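Sorting the Table: How a Small Kitchen Keeps Its Chopsticks and Spoons

Report for the course Household Design, second part. Written by Anju Srivastava, group Standitz.

## 1. Why this subject

Our group had to choose one ordinary kitchen task and study it for the month of June. The other groups took cooking or washing. We took the utensils, and the question of where they live between two meals. It seems a very small question, but in a shared kitchen it returns every day. In our house in Judelau, people often leave chopsticks and spoons on the table, and the next person must collect them before there is place for a plate.

## 2. The holder

The holder we studied is a white plastic caddy. It has a grid of square holes in the wall and a divider inside, which makes two compartments. We put it near the back of the table, on the checked cloth, with the stone counter behind it. The rice cooker and the gas cooktop are on that counter, so the cook can turn and reach the holder without walking.

A chopstick does not stand straight in such a holder. It leans until it finds a wall or a corner. With only a few of them inside, each one takes its own direction.
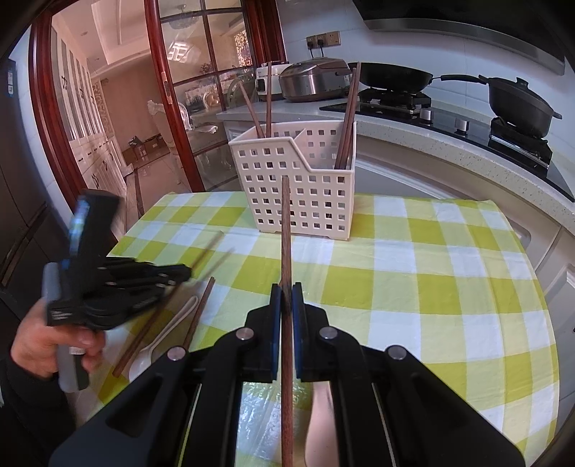 Vaida Sproģis wrote beside this section in our shared draft that chopsticks should always go in one compartment and spoons in the other, or the divider has no use. I agree in part. But when one side becomes crowded, people put the next piece in the free side, and I think a good holder must permit this.

## 3. The table before tidying

We also looked at how the utensils lie when they are not in the holder. On a flat cloth, long thin things do not stay parallel. They lie diagonally and point in different directions, and a person who collects them must turn each one in the hand before it can go in upright. A rice paddle is easier to find, but its wide bowl takes much more room in a compartment.

The cloth itself is a part of the problem. It was the one we had, and I would not choose so many checks again – dark brown chopsticks are easy to see on it, but the pale paddle is less easy. There was also a shiny wet patch around the paddle, so wiping has to be counted as a step of tidying.

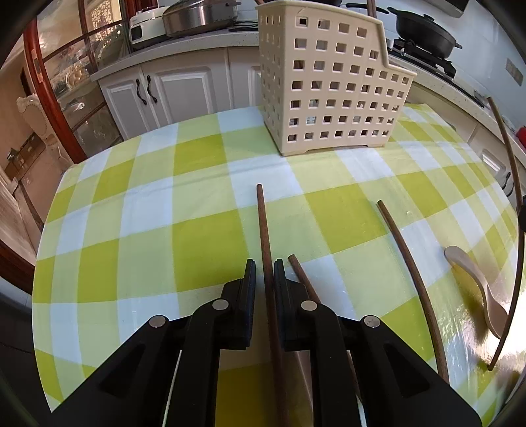
Why not wipe first and collect after, Vaida asked, if the cloth is going to be wiped in any case? We discussed this for a long time. My answer is that you cannot wipe well around things that lie across the table. You lift one, wipe, put it down, and lift it again. So we wrote the order as collect, wipe the cloth, then dry the utensils that need it.

## 4. What we would change

A holder with 2 compartments is enough for a small household. I would like one side wider, for paddles and serving spoons. For the shared kitchen I would also put a small tray under the holder, so that drops from the holes stay away from the cloth.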